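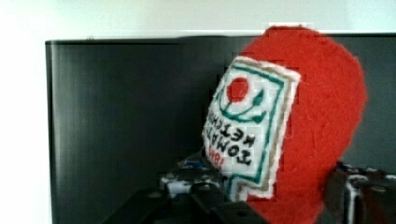
Dridel: a list of my felt play food

Hi! I'm Thilini Ekanayake, and this is the catalog of my felt pantry, which got big enough that I kept buying (or sewing) the same carrot twice. So now there's a spreadsheet, and you're welcome to it.

What's in it

pantry.csv has 67 rows, one per toy. Columns are name, shelf, main color, label text, fabric, condition and notes. Label text is typed exactly as stitched, so the ketchup bottle is TOMATO KETCHUP in capitals, main color red. Condition goes from 1 (falling apart) to 4 (like new). Fuzz and pilling go in notes, and the ketchup has an entry there, poor thing!

There are 14 shelves in the list, though "condiments" and "sauces" really ought to be one. Rizwan Sivakumar says merge them, I say mustard isn't a sauce, and we've left it there for now.

Things to know

Fabric is my best guess by touch for anything I didn't sew myself. Blank label text means no words on the toy, not that I forgot (okay, the soup cans I forgot, I'll get to them in April).

Use it however you like. If you spot a typo, open an issue and tell me the row name.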